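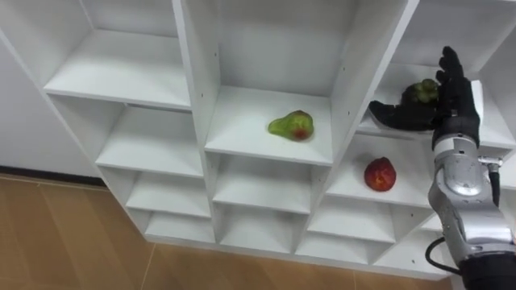
Project Brevach: progress report to the Kostano fund, October
Prepared by Jalen Kasprzak

We're now well into the shelf-picking work and I'm really pleased with how it's going! The main job this period was the house rules for safe handling, and the draft now runs to 7 pages, short enough that people read it before a session (we checked by asking them questions, and most got them right).

Three rules have changed since the last report. The speed limit near the shelving now applies to both arms, even when one is only holding the basket. Whoever has the stop button does no other job during a run. And every dropped or squeezed piece of fruit goes in the log, including the ones we'd all rather forget. That last one met some grumbling, but the log is already the most useful thing we own.

We have 742 logged picks so far, against the 500 promised in the plan. Soft fruit such as peaches and grapes now has its own grip limits, kept apart from those for firmer fruit.

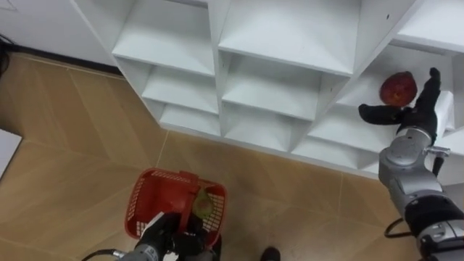
Will the rules still hold if we change the hands or the shelving?
Most of them will. The grip limits would need testing again with any new hand, and the reach limits with any new shelving, so both sit in an annex we can swap out without touching the rest.

Next up is an outside read of the draft. Baptiste has offered to try it with a team who have never seen our setup, and I can't wait to find out which bits confuse them. Skikitz will get a copy at the same time. Spending is on plan and we aren't asking for any changes to the budget.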